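Print this page | E-mail this page

Shop notebook, July, 6:15 p.m.

Toast bench, second attempt at being organized. Iona Rutherford raised the table 2 inches this morning and told the whiteboard, which does not run the arm. I redid the height offset after lunch and saved it under a name even I can find.

Grip force is down to 15 percent for bread. At 100 it makes croutons.
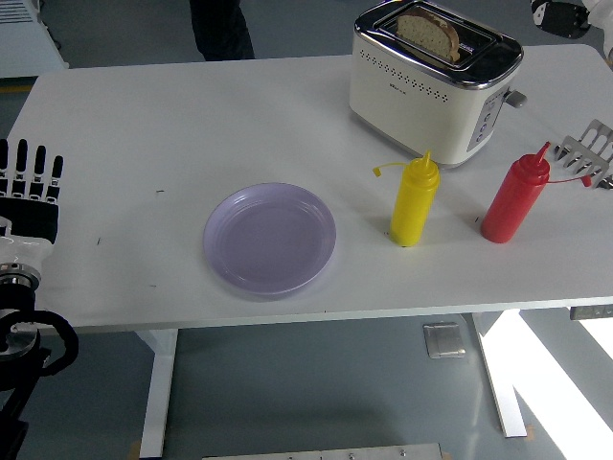
The wrist still creeps when it holds a pose - slowly, like a guest leaving a party. I suspect the Deltcombe driver settings, mostly out of habit.

Tomorrow: retie the cable, rerun the plate approach 6 times, leave the squeeze bottles for someone braver. Iona, please write table heights in here.

Print | E-mail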